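Slide 1 – Guest reviews for small rental owners

Thank the hosts. Mention I'll take questions at the end, and that the handout is by the door.

Start with the Hultow cottages. They had plenty of happy guests and almost no reviews. Owners asked at checkout, when people were hunting for car keys.

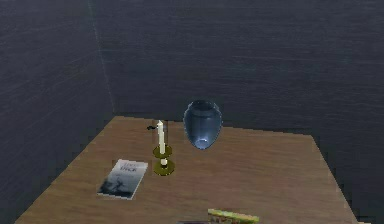
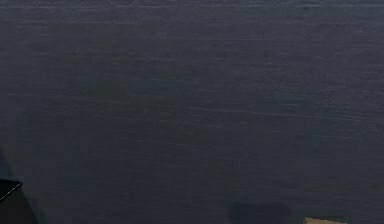
Diệp Triệu wrote to me after the last version of this talk to say that asking by text on Sunday evening worked better for her than anything sent at checkout, and that she had stopped offering a discount in return. I agree with her on the discount. Read out her point, then move on.

Slide 2 – When to ask

- Once only, plus one reminder
- Evening, 8 p.m. or so is fine
- Use the guest's name and the name of the property

Vosard sent 200 requests with a plain link and the same wording for everyone. Pakzad sent 100, each with one line about the stay. Pakzad got more replies. Don't oversell this – different towns, different season.

Slide 3 – Answering a bad review

Wait a day. Keep it under 2 short paragraphs. Say what was fixed and when. Show the Lornard reply about the broken heater and give people a minute to read it.

Skip the part on star averages if we started late.

Slide 4 – Where to put good reviews

Booking page first, then the listing text. Ask before using a full name.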